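Sortierschalen Moston, Set mit 6 Stück
45,00 Euro, Artikelnummer 1280

Ich gebe es zu, für Schalen kann ich mich begeistern. Früher lag bei mir alles in Marmeladengläsern, und wer schon mal eine M2-Mutter aus so einem Glas gefischt hat, weiß, wie das endet (auf den Knien, mit Taschenlampe). Die Moston sind flach genug, dass man mit zwei Fingern reinkommt, und der Rand ist rund. Schön! 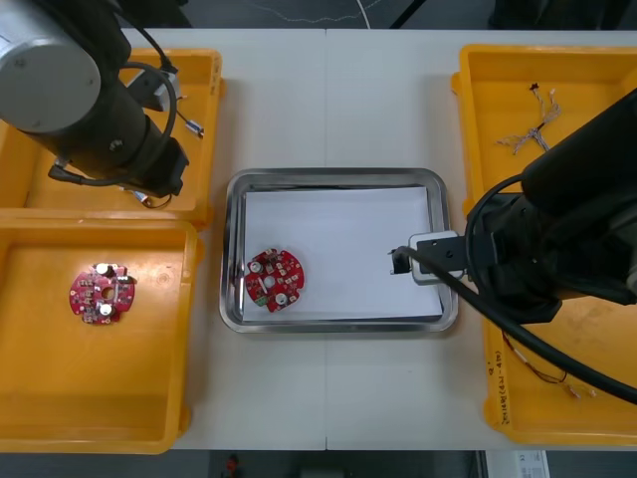
Gelbe Kunststoffschalen und eine aus Edelstahl auf dem Arbeitstisch

Zur Farbe: Gelb ist mein Liebling, weil Schwarz und Silber darauf sofort ins Auge springen. Es gibt die Schalen auch in Grau, die nehme ich für Messingschrauben. Kleine Kratzer bekommen sie mit der Zeit alle, das stört mich nicht die Bohne.
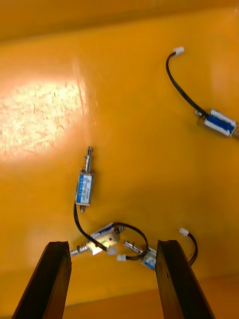
Gestapelt wird versetzt, dann verkantet nichts. Ab in die Spülmaschine dürfen sie auch, aber bitte nur ins obere Fach — unten hat sich mir mal eine verzogen. Seit Mai liegt jedem Set ein Bogen Etiketten von Diklow bei, die gehen ohne Kleberreste wieder ab. 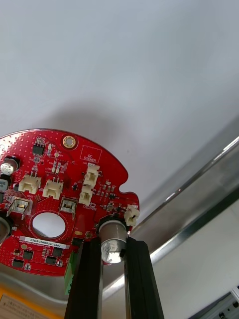 Was passt dazu?

Der Deckel von Danko sitzt stramm und hält den Staub draußen, wenn ein Projekt mal länger ruht. Wer lieber Edelstahl mag, schaut bei der Serie Wimbridge vorbei. Die ist schwerer und klappert mehr, verträgt dafür auch Reinigungsbenzin.
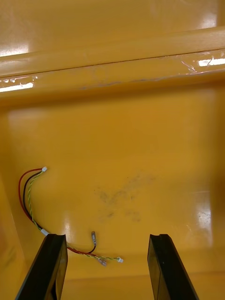
Gelbe Schale mit kleinem Kabelbaum

Lieferzeit zwei Werktage, Grau dauert gerade etwas länger. Einzelne Schalen schicke ich auf Anfrage auch raus, schreibt mir einfach kurz.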